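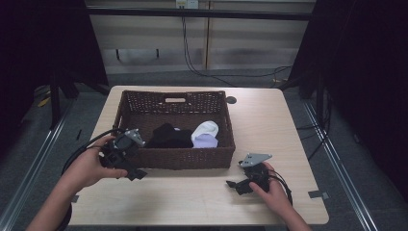 One reader of the first release wrote in that a door sensor log with gaps in it is worse than none, and on some days I agree.

Derka door and motion log, version 2

Contents
Event records from 12 homes fitted with Tamik sensors, all reporting to a local hub. Each home was logged for 90 days, starting in January. One row per event: home number, room, sensor type, state, time.

What it claims to show
The Studa project sheet calls this "a picture of daily living". I would call it a list of doors opening. A motion sensor in a hall can't tell a resident from a visitor, and it certainly can't tell a good day from a bad one.

Known problems
Hub clocks drift by around 4 minutes a month. We corrected what we could - the column clock_fixed says where.
Low batteries were reported late or never. A quiet room may be a dead sensor.
The Schumacher alarm units send their events twice. Duplicates are left in.
Bathroom doors were left out at the residents' request.

Use
Fine for testing a parser or a dashboard. Please don't train a fall alarm on it. There are no confirmed falls in the data, so any accuracy figure you get will mean very little.

Changes
Tue 30 April: room names made consistent, time zone column added. Home 4 still has two kitchens - we are asking.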